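Hudulora Serviced Rooms
Brekent site, refreshment points: walk-round checklist
Date: June 22, 2019
Sheet ref 2429

1. Floor and access
Carpet flat, no lifted edges: OK
Route to table clear: OK
Kettle lead across walkway: FAIL. Moved it myself. Needs clips, ask Skarach for the short ones, not the long ones we got last time.

2. Table
Stable when leaned on: OK, slight rock, one foot wants winding down.
Corners: rounded, no splinters, fine.
Cable hole, right of tray: no cover on it. Things will drop down there. Cover to be orderd.
Bracket on right-hand side sticks out a bit. Hip height if you are short. Pad it or take it off if not needed.

3. Tray and contents
Dividers sound, rims not chipped: OK
White bits top left all in a jumble, couple of yellow ones mixed in. Sort and put the yellow somewhere of their own.
Long thin ones bottom left lying side by side, leave as they are.
Right-hand side, darker items: check dates, none done yet.
Card with the coloured print is in front of the tray, skewed. Straighten, or stand it up behind.

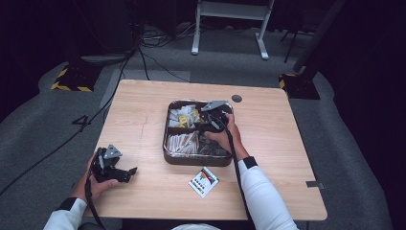

4. Hot water
Kettle base: OK
Lid catch: stiff but holds.
Descaled: no. Was due in September and has ben missed. Book it in.
Mugs: 4 chipped, binned.

5. Electrics
Socket plate tight: OK
Test sticker on kettle: readable, label no. 57
Thibodeau extension lead: withdrawn, casing split.

Outstanding: lead clips, hole cover, bracket, descale. Recheck once clips are in.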